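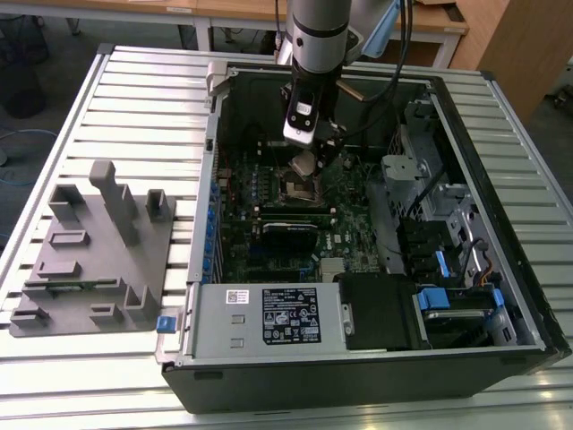 **Moving company wants me to fill out an inventory and I think I'm doing it wrong**

We're moving from Losham to Rostham in March, roughly 855 miles, and the mover (Kolev Van Lines) has sent me what they call a "high-value and sensitive items declaration." It is 12 pages long. I thought I was done once I'd written down the piano, but the piano gets its own form. Page two wants electronics listed by "item, condition, and state of assembly," and this is where my household has split. My spouse would write "computer" and go to bed. I would write that a desktop tower lying on its side with the side panel off and the motherboard showing is a different thing to load on a truck than the same tower closed up and standing in its original box, and that somebody ought to decide which one we're shipping before we sign anything.

So, what I'd like to know:

How specific does this list need to be? Do they want "lamp" or "brass floor lamp, dent in base, shade yellowed by previous owner's cigars"?

Do I put what I paid for things, or what they're worth now? I paid a lot for the couch. The couch has since met our dog.

And if I pack a box myself, is it true they won't pay for anything in it? The guy on the phone said "it depends" in the tone of a man who has said it many times.

Posted by **halfpacked** on Jan 15, 2019

---

**tapegun**

I used to drive for a moving outfit (not yours) and read a great many of these lists, usually on somebody's porch in the rain.

Put what it would cost to replace, or what it's worth today, depending on which coverage you bought. Your contract will say "full value" or "released value" or something close to it. Released value usually pays by the pound. It sounds fine until you notice that your laptop weighs about as much as a decent ham and will be compensated accordingly. If the contract says released value and you own anything light and expensive, call them and ask what the upgrade costs. Get the deductible in writing while you're at it.

As for detail, write enough that a stranger could pick the item out of a room. "Floor lamp, brass, dent in base" is plenty. Leave out the cigars. Do write down existing damage yourself, though. On loading day the driver will go through with his own sheet and mark everything SC (scratched) and MAR (marred), and if you let him, your entire life will be scratched and marred by noon. Walk along with him. Disagree out loud when he's wrong and write your disagreement on his sheet before you sign. He won't be offended. He's thinking about lunch.

Boxes you pack yourself go down as PBO, packed by owner. They can still owe you for a PBO box if it's crushed or gone, but if the box looks perfect and the gravy boat inside is in pieces, good luck. Let them pack the fragile stuff if you can stand the price. Pack your own books and towels. Nobody has ever filed a claim on a towel that I know of.

For the computer: close it up, put the panel back on with all the screws, original box if you kept it, and back up your files first. If it's got one of those giant heavy graphics cards, take the card out and pack it by itself in an antistatic bag. Then list the tower and the card on separate lines. "State of assembly" is on the form so you can't hand them a bucket of parts and claim it was a computer.

---

**basement_ferns**

just take the computer in the car

---

**third_move_this_decade**

Seconding the car, but I realize cars fill up. Ours was occupied by a cat with opinions.

I want to add something about photos, because I didn't take any the first time and I paid for it. Go around with your phone before anything gets wrapped. Open every drawer and cupboard. Get serial numbers on anything that has one. For furniture, take the legs and the corners, as those are what hits the door frame. Email the whole pile to yourself so it doesn't live only on the phone that you will, at some point during this move, leave on top of a gas pump.

Number your boxes and keep the list on paper too. I used an app called Cukutau that was supposed to print a label for each box and track them all. It was lovely for the first 10 boxes, and then it wanted a subscription. I finished the job with a marker. The marker boxes all arrived. One of the app boxes is still "in transit," spiritually at least, and it had the shower curtain in it.

Other stuff I'd want to know in your shoes:

- Check the claims deadline now and put it on your calendar. You'll want every day of it. You won't open the box marked MISC until summer.
- Keep jewelry, passports, medicine and the moving contract with you. I packed the contract. It was in MISC.
- Pairs and sets: if one of four dining chairs gets broken, ask whether they pay for the chair or the set. Ours paid for the chair, so we now own three chairs and a cousin.
- Don't sign the delivery sheet as "all received in good condition" just because the crew is standing there looking tired. Write "subject to inspection" next to your name. It may not save you but it doesn't hurt.

I disagree slightly with tapegun on the towels. Ours came out smelling of diesel and I did think about it.

On the couch, write "fair" and move on. The adjuster will have met a dog.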